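Pendar Folding Workbench, thirteen months in

I bought the Pendar because my last bench was a door on two trestles, and the door wanted to go back to being a door. It cost $298 with shipping, came in one flat box, and was left by the courier in the one spot on the porch where rain gets in. The box was ruined. The bench was fine, so that's one point to Pendar before I'd even found the scissors.

Assembly is four legs, two braces and a bag of bolts. The leaflet says you can do it alone. You can, if you have a forehead you don't mind leaning on things with. The drawings show the braces going on with the flat side out, and then two pages later they are flat side in, and no words are offered either way. Flat side in is right. I know this because I did it the other way first and the legs wouldn't fold.

The top is the best thing about it. It's thick, it's level, and it has taken glue, coffee, a dropped chisel and one bad evening with wood stain. The stain is still there. I've decided I like it.

The folding part is where my feelings get mixed. Pendar says you can fold it flat in seconds and slide it behind a couch. I timed myself once and got it down in under a minute, but I had cleared the top first, and clearing the top took most of Tuesday. Anyone who buys a folding bench believes they'll be a person who folds the bench. Mine has been folded 3 times, and one of those was by accident.

About that. There is a red catch on each leg that has to click before the bench will hold its weight. Three of mine click. The fourth makes a sort of polite cough and may or may not be locked. I emailed support and they sent a new catch in October, free, with no questions asked, and it coughs too. I now give that leg a kick before I start work. It has held ever since, and I had a vise and a full toolbox on it last weekend.

I did look at the others before buying. The Estent is cheaper and lighter, and when I leaned on one in the store it leaned back. The Dumen is lovely and costs $986, at which price I'd expect it to do some of the sanding. I nearly went for the Dumen anyway, on the grounds that I would have it for life, but I've said that about a lot of things and most of them are in the garage under a tarp.
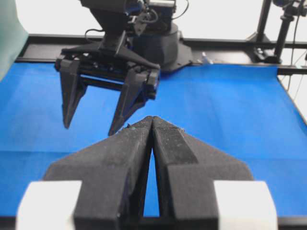 Accessories are a racket, as usual. The clamp kit is good and should have been in the box. The drawer is not good and should have stayed in whatever meeting it came from. It slides under the top on two plastic rails, and if you put anything heavier than pencils in it, it sags in the middle. I took mine out and hung a cloth bag from the brace, which holds more and cost nothing.

I also bought the cutting mat made by Ji that's sold to go with it. It fits, give or take a thumb's width along the back, and pencil stubs go down that gap all day long. If you own a mat already, use that one.

Small complaints: the rubber feet mark pale floors. The ruler printed along the front edge starts a little way in from the corner, so you can't butt anything up to it and measure. The carry handle is placed for someone with one arm longer than the other.

Would I buy it again? Yes, probably in the sale they hold the week after you've paid full price. Four stars. It would have been four and a half, but I stubbed my toe on the brace again this morning.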